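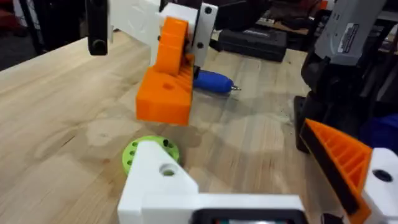 Shared workbench: questions we keep getting

Do I have to book?
Yes. Bookings are by the hour at the Drorkham desk. People will tell you that you can just turn up. Some get away with it.

Is the butcher-block top tough enough for real work?
Depends who you ask. The seller's leaflet said it would shrug off anything. We have our doubts. Light-coloured wood shows every scuff, and you'll find a few. Use a mat if you're cutting or gluing.

Should I oil it?
Please don't. Elspeth Lindsay looks after the finish, and she does it each January. We've tried three "miracle" oils on offcuts and couldn't tell them apart by colour or by feel.

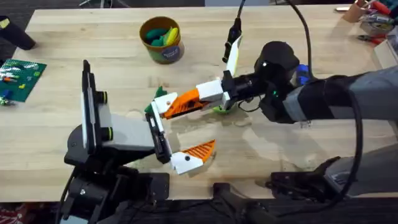

What about damp marks?
Wipe up spills straight away and leave the spot uncovered. Mayonnaise, ash, toothpaste – we've heard all the home cures and wouldn't let any of them near the bench. If a mark is still there after 18 hours, put it in the book.

Can I use my own screwdriver?
Of course. A plain handheld one with a rounded grip does most jobs. We're not convinced a dearer handle turns a screw any better. Put your name on it, or it will join the 137 orphans in the drawer.

Where do small round parts go?
Flat on the bench while you work, then in a tub. Discs stood on edge roll off, whatever the tray makers claim about their grooves. 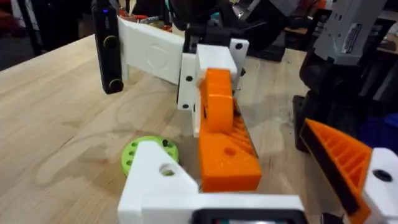 Can I leave a job set up overnight?
Up to 5 nights, with a note. Blandine Huet can stretch that to 6 if you ask before you go home. Notes saying "back soon" don't count.

Does the bench wobble?
We're told it doesn't. Bring a folded card.

Last changed 11 May 1999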